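A Kettle, a Long Table and 600 Letters
Conversations from the Folmont Reader, January 2025

Kavitha Fernandes had told me to come at four and stay for as long as I liked, and I'm afraid I took her at her word. It was well after dark when I finally found my coat. In between we went through two pots of tea, most of a plum cake, and a good part of the story of Stoltalton, the old mill town where she grew up and which she has spent the last 17 years putting down on paper, one letter at a time.

The project started with her grandfather's correspondence, which came to her in a suitcase with a broken clasp. "I thought I'd have it sorted in a weekend," she says, laughing. "I made little piles on the bed – family, business, people complaining. The complaining pile fell over first." Most of what was in there had been written by mill workers to relatives who had moved down to Daltholm for better wages, and a surprising amount of it was about food. Who had eggs, who had sugar, whose bread hadn't risen and what the neighbors had to say about it.

She typed up the first dozen letters for her cousins and left it there. Then a man named Subbarao Ramasamy, who had taught school in Stoltalton before the mill closed, heard about them and wrote to ask whether she would like his mother's. After that they came from all over, in shoeboxes and biscuit tins and once inside a hymnbook. She has 600 of them now, and the book she has made from the best, Write When You're Settled, comes out in April from Poduval, a small press that was willing to print it at the length she wanted.

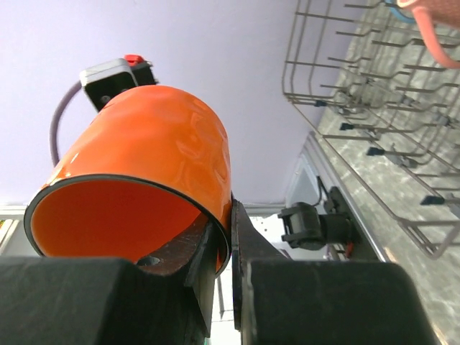 How did she decide which letters to leave out?

She kept the ones where she could hear somebody talking, and she set aside those that were mostly sums of money or train times. Where she couldn't make up her mind, she read the letter aloud to her editor, Divya Gowda, over the telephone, and if Divya interrupted with a question it went in. "Divya interrupts a lot," Kavitha says fondly, "so it's a fat book."

I asked about the spelling, having noticed in my early copy that it wanders all over the place. She had it all corrected at one point, she told me, and spent a whole winter doing it, and then read the corrected version through and felt she had ironed everybody flat. One woman spells "beautiful" four different ways in a single letter about a hat. "She was in a hurry to get to the ribbon," Kavitha says. "I wasn't going to stand in her way." So back it all went, hat and ribbon and everything.

The hardest part was asking permission. Some families said yes before she had finished her sentence, and others needed a few visits. Elias Geagea, whose great-aunt wrote the long letter about the flood that closes the second chapter, wanted first to read it to his own children, and it was most of a year before he called back. "He said they'd asked for it again at bedtime," she tells me, and she has to stop for a moment and cut us both more cake.

Poduval is printing 4,000 copies, a figure that seems to alarm her. She has already promised one to everybody who lent her a letter, and she would like to deliver as many of those as she can herself, even the ones that mean a long drive past Daltholm. There will be a reading at the Folmont library too, with Thirumalai Thampi taking the men's voices. "He does a wonderful grumpy uncle," she says. "I've told him not to overdo it. He'll overdo it."

Before I left I asked whether she still writes letters herself. She does, on thin blue paper, mostly to a school friend who never answers but telephones when each one arrives to argue with it. She had one half finished on the sideboard, and she asked me, as I was going past the mailbox anyway, whether I'd mind waiting while she wrote the end.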